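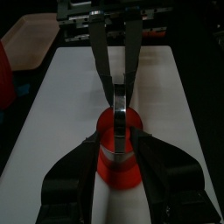 Nuttall will replace its snap-closure toddler bib with a wider model this November. The new bib is intended for children who are learning to drink without a lid. An open cup with a rounded rim, like the red one on the white tabletop, can spill past the sides of a narrow bib, and the new shape covers both shoulders.

1/ The outer layer is cotton terry. The backing is cotton jersey, and there is no plastic lining. Parents who prefer a waterproof bib should continue to order the Morport style, which remains in the catalog.
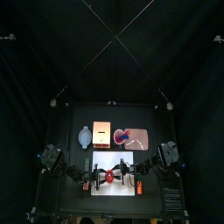
86 words

2/ Sizing. The neck opening closes with three snaps and fits most children from the time they sit up without support. Please measure loosely around the neck, over clothing, and choose the larger size if your child falls between two. Bibs should be removed before naps and before a child is placed in a car seat.

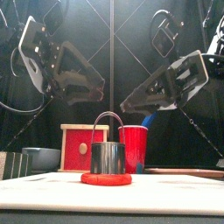

CARE AND WASHING

3/ Wash warm with similar colors before first use. Rinse food off in cold water before it dries. Fabric softener makes terry less absorbent and should be left out. Tumble dry low or line dry.

4/ Bibs are sold in sets of five. Single bibs may be ordered through the Hatatstead store only. Sets bought under the old design may be returned unused within the usual period. 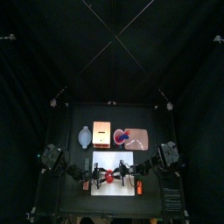
Four objects in a row on the tabletop.

5/ Questions about wholesale orders may be sent to Wayne Chan at the Skelcombe office. Please include your account number and the sizes required.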